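Let them pick up silly things

I help out at the after-school robot club at Geldale, and every October we have the same argument about what the arms should practise on. The sensible side wants plain blocks. Blocks are cheap, they stack, and a score sheet for blocks more or less writes itself. I'm on the other side — the one with the toy box — and this year I'd like to make my case properly.

A block forgives you. Come at it a bit wonky and the flat sides will usually sort you out, so a team can go a whole term thinking their code is lovely. Then they get to the Hunville meet, somebody puts down a thing with a curve on it, and it all goes to pieces! Last year our lot had 57 clean block runs in the log and managed 2 pick-ups on the day. I still wince.

So now we work on the carpet with fish-shaped sushi toys, an orange one, a pink one and a yellow one, each on its little white rice base. They've got rounded bodies and no obvious place to grab. The kids have to decide where to pinch, and then (this is the good bit) they argue about it.
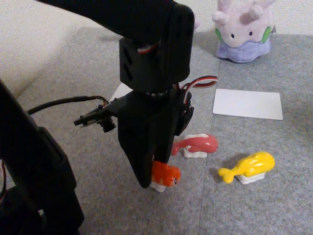
But what about the marks?

Kenta Kuroda, who runs the Bomport club and is far more organised than me, reckons toys make scoring a mess. He has a point. Did it count if the fish came up sideways? We spent most of one session on that, and I'd call it time well spent, because the team ended up writing their own rule and sticking to it. Kenta would call it a session with no driving.

I'd meet him halfway. Keep blocks for the first 3 weeks while everyone learns which wire goes where, then put them back in the cupboard and get the fish out. If Hunville wants a blocks-only round next year, fine, we'll enter it, and we'll probably come last.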